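# Utility Rates Should Be Reviewed on a Calendar the Public Can Read

25 March 2020

The water and electricity rates paid by households in the Clotton district are set by a process that is lawful, carefully documented and almost impossible for an ordinary customer to follow. The Clotton Utility Board received the latest filing from Wotix, the district's electricity distributor, in December. The filing ran to 1,625 pages. The period allowed for public comment was 31 days, and it included the year-end holidays.

This essay does not argue that the increase requested by Wotix is unjustified. The company has older lines to replace, and the cost of doing so must be met by someone. The argument concerns the manner in which the request was made, and the manner in which the Board is permitted to consider it. A rate decision that few customers can examine will be distrusted even when it is correct, and that distrust has costs of its own.

Under the present rules, a distributor may file for an adjustment whenever its forecast of purchased power departs from the approved figure by more than a set margin. The filing may be made in any month. Once it has been accepted as complete, the comment period begins the following morning. Notice is published in the Board's bulletin and on a page of its website that must be searched by docket number. A customer who does not already know the docket number is unlikely to find it.

The water side is little better. Clindamis, which supplies most of the district's drinking water, files on a separate schedule and under a separate set of accounting instructions. Its last adjustment took effect in the same billing cycle as a change in the electricity fuel charge. Many households saw a single, larger total on the combined bill and reasonably assumed there had been one increase. There had been two, approved in different proceedings, on different evidence, and neither decision mentioned the other.

The Board should adopt a fixed annual calendar. Each regulated company would file once a year, in an assigned month, with emergency adjustments reserved for genuine emergencies and subject to later refund. Comment periods would not run across December. The month of each filing would be printed on every bill, together with a short address at which the documents could be read.

Objections to a fixed calendar have been raised before, and they deserve an answer. Companies say that power costs move quickly and that a year is too long to wait. This is a fair concern. It is also one that can be handled through a balancing account, in which the difference between forecast and actual cost is held over and settled at the next review. Interest on that balance is a small expense when set against the staff time now spent on repeated filings. The Board's own staff handled 34 separate adjustment requests in the last reporting period, several of them so minor that the cost of the review must have approached the sum in dispute.

A second objection is that the public does not, in practice, comment. It is true that few letters arrive. The record in the Wotix proceeding contains hardly any from residential customers, and most of those address the condition of poles and the trimming of trees. But a low rate of response under a poor system is weak evidence about what would happen under a good one. When the Fodor substation project was put before residents, with a plain summary and a meeting held after working hours, 300 people attended. The questions they asked were detailed, and the Board amended two conditions of the permit as a result.

The summary matters as much as the calendar. Every filing should open with a statement of no more than four pages, written in everyday language, giving the amount requested, the reason for it, the effect on a typical bill and the date on which it would begin. Statements of this kind are already prepared for investors. It is difficult to see why a company that can explain its position to those who hold its bonds cannot explain it to those who pay its charges.

There remains the matter of low-income customers. The discount program is reviewed only when a general rate case is opened, and adjustments made between general cases pass through to discounted bills in full. The share of the bill that the discount covers therefore shrinks a little with each adjustment, without any vote having been taken to reduce it. A fixed calendar would bring the discount before the Board every year — in public, and on the same evidence as the rates themselves.

None of these changes requires new legislation. The Board may set its own filing rules after notice and hearing, and it has used that power for lesser matters. The Wotix proceeding will be decided under the existing rules, as it should be. The next one need not be, and the Board should open a rulemaking before any further adjustment is accepted for filing. 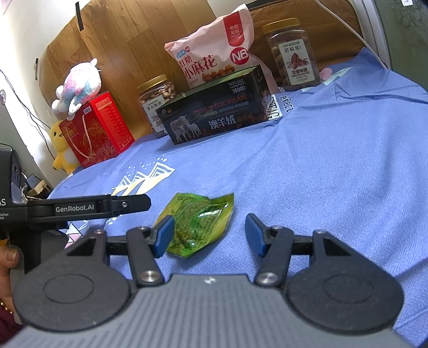 I agree with most of this, but the balancing account worries me. If costs run over for a whole year, the amount carried forward could land on customers all at once, and a big jump is harder on a household budget than several small ones. I would want a cap on how much can be collected in any one billing cycle, with the rest spread over the following year. The four-page summary should be required right away, whatever happens with the calendar.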